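Cuaderno de taller — tapicería y sala de estar
2021-11-06
Anota: Wulan Pillai

Segunda tanda con el sofá verde, ¡y qué ganas tenía! Tshepo quería empezar por las sillas porque se acaban antes, pero la piel me tira más y gané yo. Plan para hoy: revisar costuras, limpiar a fondo una zona de prueba, decidir qué hacemos con los cojines de los niños y dejar apuntado lo de la pared, que siempre se queda para luego.

Empiezo por el brazo. Es ancho, cuadradote, con la tapa cosida aparte y el frente que baja en curva casi hasta las baldosas. Me encanta cómo está resuelto. Pasé la mano por toda la costura de la tapa y no encontré ni un punto suelto. Arruga sí hay, y bien marcada, donde el asiento se junta con el brazo, pero es arruga de uso y la piel ahí sigue flexible.
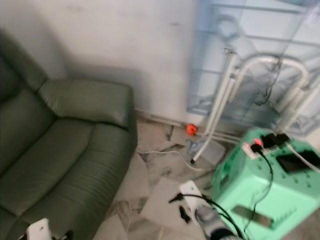
Para la limpieza he usado el jabón Prerkitz que nos quedaba del encargo de abril, muy rebajado, con esponja apenas húmeda. Cuadrado de prueba de 6 cm en la trasera del brazo. Esperé 5 minutos, pasé el paño blanco y salió gris claro, nada de verde. ¡El tinte aguanta! Lo repetí un poco más abajo para no fiarme de una sola vez y lo mismo. Olanrewaju me había apostado un café a que desteñía, así que queda escrito y con fecha.

La pared: tiene manchas y roces grises por muchos sitios. Goma melamina primero y, si no sale, retoque de pintura. Henrike tiene el código del blanco roto en la carpeta Vavberg (preguntarle, que yo siempre abro la que no es).

Luego el cuerpo del sofá. Dos plazas, respaldo partido en almohadones arriba y otra fila de acolchado debajo, a la altura de los riñones. El pliegue entre las dos filas es profundo y ahí dentro se mete de todo, o sea que boquilla fina y paciencia. Salieron migas, un lápiz de cera mordido y media goma de borrar. 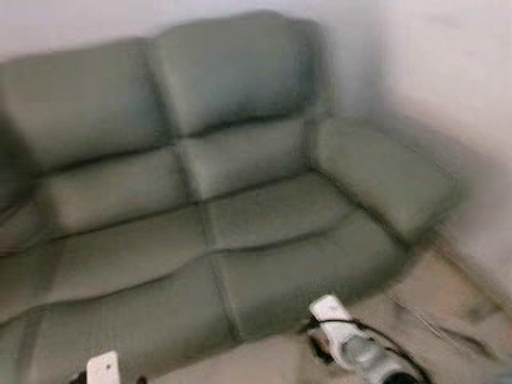

Los asientos están algo vencidos. Hertta opina que basta con añadir una capa de guata por debajo de la funda y no tocar la espuma, y después de sentarme un buen rato (trabajo duro) estoy con ella. La espuma vuelve bien. Lo que falta es volumen arriba, y con guata de 80 g en doble capa debería quedar precioso. Si al final hubiera que cambiar la espuma, Endeck corta a medida y tarda poco, pero prefiero probar lo sencillo antes.

Apunte de método: hidratar la piel DESPUÉS de meter la guata, nunca antes. La otra vez lo hicimos al revés y con la crema fresca los dedos resbalaban al tirar de la funda. Horrible.

Y ahora lo infantil, que es lo que más me ha alegrado el día. Las sillas son azul clarito, respaldo liso de esquinas redondeadas y tres listones verticales debajo. Un diseño sencillísimo y muy agradecido: se limpian con una pasada y no hay rincón raro. Comprobé las uniones de los listones moviéndolas con la mano y no bailan. El acabado mate hay que respetarlo, así que nada de ceras. Tshepo propuso una mano de barniz satinado y le hemos dicho que no entre todos, con cariño.
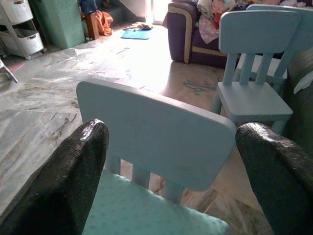 La duda es si conviene un cojín suelto o uno con cintas. Suelto es comodísimo para lavar, pero en un asiento tan pequeño se mueve en cuanto el crío se gira. Con cintas a los listones de atrás quedaría sujeto y se quita igual de rápido. Voy a coser un prototipo con el retal Ouali — tiene el grosor justo — y lo probamos antes de cortar más tela.

También he estado jugando con los colores y aquí sí que me emociono. El verde azulado de puntitos en relieve junto al coral, encima del azul de la silla, ¡funciona de maravilla! Yo habría dicho que era demasiado. Con el verde oscuro de la piel al lado se calma todo y la zona de los pequeños deja de parecer un añadido.

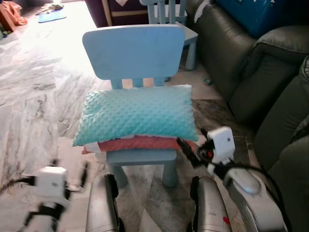 Cojín verde azulado sobre otro coral, en una de las sillas infantiles.

Pendiente:
— cortar guata para los dos asientos
— prototipo de cojín con cintas
— goma melamina en la pared, código de pintura a Henrike
— mirar si el tejido de puntitos aguanta lavado a 40 o se apelmaza
— cobrar el café

Comentarios

Hertta Toivonen: La guata, mejor con adhesivo en spray solo por el borde. Si pegas todo el plano luego se nota al sentarse.

Olanrewaju Briggs: Pido tercera prueba, en el asiento y con luz natural. Hasta entonces no hay café.

Tshepo Sibiya: Lo del satinado lo sigo pensando. El coral me gusta mucho, ¿queda tela para hacer otro?

Wulan Pillai: Queda un trozo pequeño, Tshepo, te lo guardo.

Contacto: preguntar por Wulan en el taller | © 2021 Cuaderno de taller | Volver arriba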